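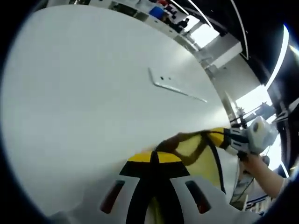 Week six of robot club and my write-up is late again, sorry. 3/22/26 if anyone is keeping track (I'm not, the club page does it for me).

So. Where we are. The team is called Mitico, don't ask, it won the vote by one. We've got until the Tistholm meet to get a full set of demos recorded and a policy that does something sensible on the day. Target is 116 per task. We have 108 of the first task and a big fat nothing of the second.

Most of tonight went on the hand-held gripper. I'd forgotten how tiring it is. Move like the arm would move, slow wrist, no clever finger stuff, stop dead at the end so the clip trims properly. I keep rushing. Everyone says I rush. Watched my batch back and a good third of it is smear, so those go in the bin and I'm on again next time.

Things I want to remember before I go to bed:

Keep your other hand out of the way unless the task needs it. Mine wanders in.

Thin parts are horrible on a white table. The bent metal bar more than anything, the model we trained in November kept grabbing at the shadow instead. Somebody suggested a dark cloth. Somebody else said the Tistholm tables are white so tough. Fair.

Window end of the room is too bright till late afternoon. Blinds down, or swap sides.

Charge BOTH battery packs. We lost 40 minutes to this. I am not saying who (me).

The Plastance filament turned up at last so the spare fingers can go on the printer. First lot snapped along the layer lines, second lot fine, third lot I scaled wrong and they came out like chips. Printing at 70 percent infill now and it takes for ever but they hold.

Ran the Ibarra script on the old data too. It sorts clips by length and chucks the odd ones, and it found two where the recording had been left going while we ate crisps. Very long, very still. Deleted, sadly.

Next session is the handover task, which needs two people and a bit of patience, niether of which we had by nine o'clock. I've put the new rota on the door. If your name is on it twice swap with someone, I did it in a hurry.

Right, bed. Will add the training curves when the laptop stops updating itself.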